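Thursday, September 14, 2023

**Lid seal and headspace trial, pickled beetroot, batch 71**

Carried on from the last entry. The question is still whether the soft lids we get after storage come from the liner compound or from our fill. Lammers says liner is within spec and has sent a second lot of lids (the Sostia ones, same thread, slightly heavier compound). Gallgate wants an answer before they place the September order, so I'm keeping this to things I can measure here.

**Setup**

Brine made up in one go so that acid and salt are the same for every jar. Vinegar base, sugar as per the Gallgate recipe card, no spice bag this time because the bits of clove end up under the rim and I don't want to argue about them later. Final pH of brine before fill was below 4, checked twice with the meter after a fresh two-point calibration. Meter is drifting more than it used to. The electrode needs replacing and I have written it on the order sheet again.

Beetroot cooked whole, skinned, diced, held covered until fill. Diced product traps air much worse than sliced. I knew this but hadn't seen how much it moves the headspace reading. A jar that looks right at the line drops noticeably after three taps on the bench and drops again after the skewer goes round the wall. From now on, tap and skewer both, then top up, then measure. Any reading taken before the top-up goes in the bin.

Two lid groups:

- Group A: current Lammers lids, from the open carton
- Group B: Sostia lids, new carton, opened this morning

Both groups use the same glass. Brown jars for the shelf-life set, clear for the ones I want to look through without opening. Colour of the glass shouldn't matter for the seal, but the amber ones came from a separate mould and the finish on the rim may differ, so they are logged separately.

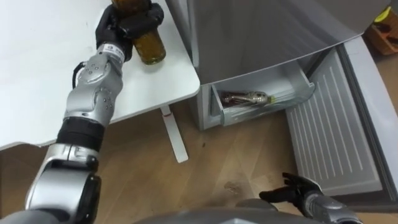
Brown jar, upright on the white table.

**Rim inspection**

Ran a fingertip and then a cotton pad round each rim before fill. The pad catches on things the finger misses. Rejects were mostly small raised points on the mould seam, right where the lug of the lid would sit. If the seam is proud there, the compound has to take up the difference, and a slightly thin liner would fail at that spot first. That fits the complaint samples, where the leak stain was always on one side.

I went back to the returned jars in the cupboard and looked for the seam against the stain. On most of them they line up. On a few the stain is well away from the seam, and those have damage to the lid edge that looks like it was done at capping. So there may be two faults in the one complaint pile, and we've been treating it as one.

**Capping**

Hand-capped with the torque driver, same setting for both groups. The driver clicks early when the thread is wet. Wiped every thread with a dry cloth before the lid went on and the spread of readings came in a lot tighter. The written procedure says to wipe the rim and doesn't mention the thread. I'll change it.

Group B lids take a bit more turn to reach the same torque. This is what I'd expect from a heavier compound bedding in. Need to watch removal torque after storage, as customers already say the jars are hard to open and a better seal that can't be opened won't be thanked.

**Heat step**

Water bath, probe in a dummy jar at the centre of the basket. The dummy lags the bath by more than last time – diced pack again, I think, as there is less free brine to move around. Extended the hold until the dummy reached target and then started the clock. Logged the full curve in the Novureo file under run 772. The first few minutes of that curve are no good because the probe wasn't seated; ignore everything before the step.

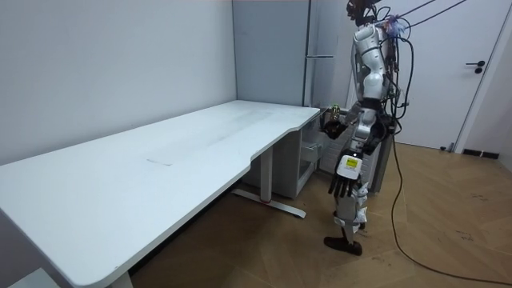
Cooled on the rack, lids up, with gaps between jars. Buttons on Group B pulled down sooner than on Group A. I don't put much weight on this, as the B jars were on the outer edge of the rack and had better air on them. Next time alternate the groups across the rack. I should have done that today.

**First checks after cooling**

- All buttons down in both groups
- No weeping at the rim on the paper towel test, jars on their sides
- Vacuum gauge on the sacrificial jars: B slightly higher than A, overlap between the two is large
- One Group A lid has a visible nick in the compound, pulled and bagged

The nicked lid came from halfway down the open carton. That carton has been sitting under the bench with the flaps up, so it could be handling on our side. Before saying anything to Lammers I want a look at a sealed carton from the same lot.

**Cost note**

Gallgate asked for this. The Sostia lids come in cartons of 2,000 and the price difference is small next to one returned pallet, but only if the returns are in fact liner failures. If half of them are capping damage, new lids won't touch that half.

**To do**

- Open a sealed Lammers carton, inspect compound on a full layer
- Measure seam height on the amber jars with the dial gauge, compare with clear
- Reword the wipe step to include the thread
- Replace pH electrode
- Storage set: half on the shelf, half in the warm cabinet, inverted. Label before moving
- Removal torque on both groups at the next pull

Brine left over is in the cool room, labelled, and can be used for the sliced run. Check pH again first.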